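The Quiet Planet of Pudis

Small science fiction films often have only one good idea, and many of them spend it in the first ten minutes. Pudis keeps its idea for much longer. The film runs 82 minutes and takes place almost completely in a weather station on a planet where sound moves very slowly. If you say a word at one end of the corridor, the other person hears it after you already left the room.

The station has a crew of 2 and a computer called Arthur, who is the only one that can put all the late sentences in the correct order. Arthur is polite and a little bit vain. In the best part of the film he plays back an old quarrel from the kitchen, and the two scientists understand that they were both answering the wrong question. 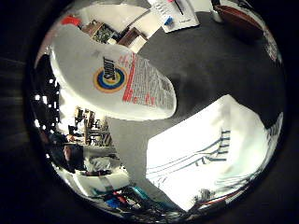
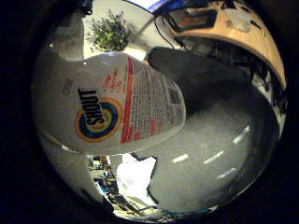
Shout stain remover, white bottle, in both pictures.

The production company, Clusavex, made its name with short films, and you can feel it. Some scenes stop one moment too early - I wanted to stay longer in the greenhouse, for example. The music by the duo Drikard is mostly low organ notes, and it comes late too, as everything on this planet. At first I thought the cinema had a problem with its speakers.

I saw it on a Monday evening in a hall with some 800 seats, and the long silences were a strange thing to share with so many strangers. A man behind me opened a bag of candy and then waited 7 minutes before he took the first piece.

The ending will divide people. Arthur receives a message that was spoken before the station was built, and the film does not tell us who spoke it. My friend was angry about this all the way to the bus stop. I liked it, and I would go again in June, when it returns to the small screens.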